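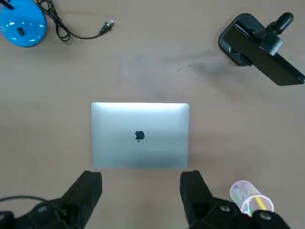 Thread on restore testing for small offices. Most backup advice stops at the point where the copy is made. I spent Tuesday on the part after that, and the notes may save someone an afternoon.

---

Setup: one file server in the Nikska office, a nightly job run by Satti, and an offsite copy held at Bamico. The total is 452 GB. Most of it is old project folders that are read a few times a year and never changed.

---

The job log had been green for months. A green log means the job started, read what it could read and exited without an error code. It says nothing about files the job was never told to read.

---

First test: restore one folder to a blank disk. I picked the Kasinov project because it has deep nesting, long file names and a mix of drawings and spreadsheets. If a restore is going to break on paths, it will break there.

---

It broke on paths. Satti wrote the long names correctly, but the target disk was formatted with a file system that rejects a colon in a file name. Some 400 files were skipped. They were listed in the log as warnings, and the restore still reported success.

---

Fix: format the target the same way as the source before you start. Obvious in hindsight. If you can't, restore into a disk image with the right format and copy out from there.

---

Second test: time. The local restore ran at the speed of the disk. The offsite restore ran at the speed of the office line, and the estimate for the full set was 3 days. Nothing wrong with the service. It's a line speed problem, and you should know your number before you need it.

---

Bamico will ship a drive on request. That changes the plan: pull the current project folders over the line first, order the drive for everything else. We've written down which folders count as current. That list is now printed, because a list stored on the failed server is no use.

---
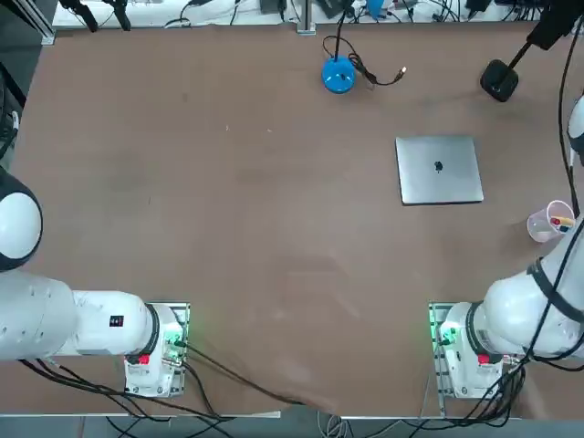
Matte brown tabletop, pale metal edge rail.

---

Third test: permissions. All files came back owned by the account that ran the restore. For a home user this doesn't matter. For an office where accounts folders are meant to be closed to most staff, it matters a lot.

---

Satti has an option to restore ownership, off by default. It needs the same user IDs to exist on the new machine. So export the user list and keep it with the backup. It's a small text file and takes a minute.

---

Fourth: the encryption key. The offsite copy is encrypted before upload, so Bamico can't help if the key is lost. Our key was stored in a password manager whose recovery file was stored on the server. You can see the loop.

---

The key now exists in 2 places outside the building, one on paper. Paper is slow to type in, so use a typeface where the zero and the letter O look different. I typed ours back in from the page as part of the test. It took two attempts.

---

What I compare after a restore: file count, total size, then checksums on a random sample. Count and size catch skipped files. Checksums catch damaged ones. Opening a few documents by hand is still worth doing – a checksum will happily confirm that a file was already corrupt when it was copied.

---

Databases are a separate case. Copying a live database file gives you a file that may or may not open. Dump it to a plain export first, then back up the export. Ours was being copied live. The copy did open, which I put down to it being idle at night.

---

A question I get: how often? Single folder every month, full restore once a year, and again after any change to the server, the backup tool or the person in charge of it. Use a different folder each time.

---

Write the steps down while you do the test, including the commands exactly as typed. My notes from last time said "restore as usual", which cost me most of the morning.

---

Still open: old versions. Satti keeps daily copies for a month, then thins them to monthly. If a file was damaged in spring and noticed in August, the good copy may be gone. I'm looking at keeping one yearly copy and will add the storage cost here when I have it.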